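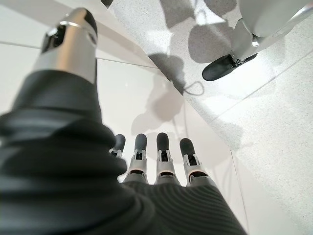 Dokbridge, looking down at the floor.

FLOOR NEWS, plus what to do with your boots

Quick one before the newsletter goes out. Lots of you asked about the floor at Dokbridge so putting it all in one place. Most of it, anyway.

Tiles are staying. We had a quote for vinyl over the top from Prirkard and it was fine, decent price even, but the tile underneath is sound and everybody who wrote in wanted to keep it. 556 replies to the survey, way more than last time. Thank you. Second most popular answer was "just mop it more" – fair enough.

So, mopping. New routine from now on:

Sweep first. Please. Wet grit turns to paste and goes straight in the joints.
Warm water and a capful of Florna, the plain one. The scented one is in the closet too, that's for the restrooms only.
Change the water halfway. If it's gray it's time.
Go toward the door, not away from it. Yes we have all done it.
Wet floor sign OUT. It lives behind the closet door, left side.

No bleach, no vinegar, no wax. Somebody waxed the strip by the water fountain back in February and it took 7 evenings to get it off again. Not doing that twice.

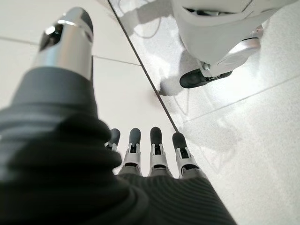

The pale tile. Staying put.

About the color. Some people would like something darker, shows less dirt. True. But the room doesn't get much daylight in winter and the pale tile helps a lot, plus darker would mean ripping up. Rip up, haul away, level, lay again, grout, wait. We'd lose the room for weeks. So no.

What we ARE paying for: $600 for regrouting the stretch from the entrance to the kitchen door, and $200 for a proper long mat so the wet stays at the front. Mat is coming from Xie, same people who did the coat hooks. Charcoal, rubber back. Should be here before the weather turns, they said the same about the hooks though and those came late, so we will see.

While the grout is curing the front door is closed. Use the side door, ramp is on that side as well so nobody needs to do anything different with strollers or chairs. Tape will be down. Don't step over the tape becuase you are only going to be a second.

Boots: off at the door when it's raining or there's snow. Rack is there, bottom shelf is for kids. If you'd rather keep shoes on bring an indoor pair, that's what the dance group does and their corner always looks good. Slippers fine. Socks at your own risk, tile is slick when it's been mopped.

Furniture: lift, don't drag. Felt pads for the folding chairs are in the drawer under the sink, help yourselfs. If a pad has come off just stick a new one on, no need to report it. Do report a cracked or loose tile – put a bit of masking tape on it and drop a note in the box by the door saying where. "Near the middle" is hard to work with, so say which wall you were facing or what it's next to.

Spare tiles. We have part of a carton left from the original job, on the top shelf in the boiler room, marked. Please do not use them as coasters or plant stands. Can't get that exact one anymore.

More when the grout date is set. Posted 17 Oct 2024.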